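Fiction | Short reads | Kitchen stories

The Ribbed Tub

Friday, March 27, 2026

The leaflet from Turkon said the tub would outlive its owner. She read that line twice, standing at the counter, and thought it a strange thing to boast about to a woman who had just paid 40 for a bit of see-through plastic.

Her sister had bought it for her, strictly speaking, and then asked for the money. Everyone in Citusberg had one now. You were meant to keep your salad in it, or your rice, or your bread dough, depending on which page you believed. The ribs let the food breathe. She had kept food for 41 years and had never once caught it breathing.
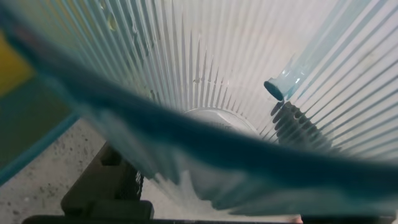

She gave it two days. On the first she put lettuce in, and by evening it looked like lettuce. On the second it looked like older lettuce. She tipped it out, ran the tap and set about the washing, and there the leaflet had nothing to say. Whoever drew all those ribs had never stood at a sink with a cloth over one finger, going down one groove and up the next. She gave up before she had got halfway and told herself the rest was probably clean.

Then she wiped the counter, though it was only the old speckled one and never showed a crumb. That was the one thing in the kitchen she trusted. The man from Josberg who fitted it had promised nothing at all, except that it was heavy.
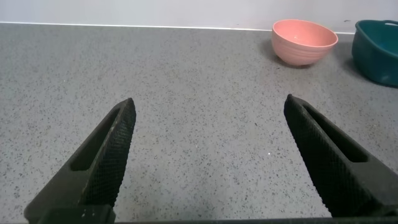 You haven't given it a chance, her sister said on the telephone that night. You never do. You were the same about the kettle.

"The kettle leaked."

It had dripped, her sister said, and there was a difference, and had she tried the tub with rice? People at Tipoki swore by it for rice.

She said she would try it with rice. She wondered which people, and what they had been keeping their rice in before -- their hats, perhaps. But she put the telephone down politely and went back to the kitchen and looked into the tub again, all the way to the bottom, as if there might be something in there worth the money.

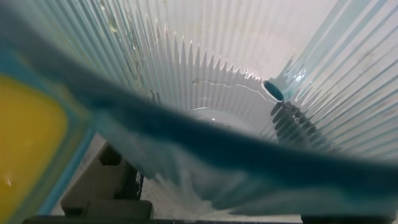 Words: I. Tarn-Hollis

It was pretty, she would allow that. With the light on, the ribs ran down together like the inside of a paper lampshade, and for a moment she could see how a person might be talked into it. Her sister had always been easy to talk into things. There had been the foot spa, and the week in June at a hotel with no stairs.

She poured in the rice. It made a good sound going down. A few grains stuck in the grooves and she poked at them with the handle of a spoon, then left them where they were.

In the morning the rice was rice. She rang her sister and said it seemed to be working.

17 shares | 2 comments

More short reads
The Lodger's Umbrella
A Drawer Full of String
What the Baker Said at Tipoki
Second Bus to Josberg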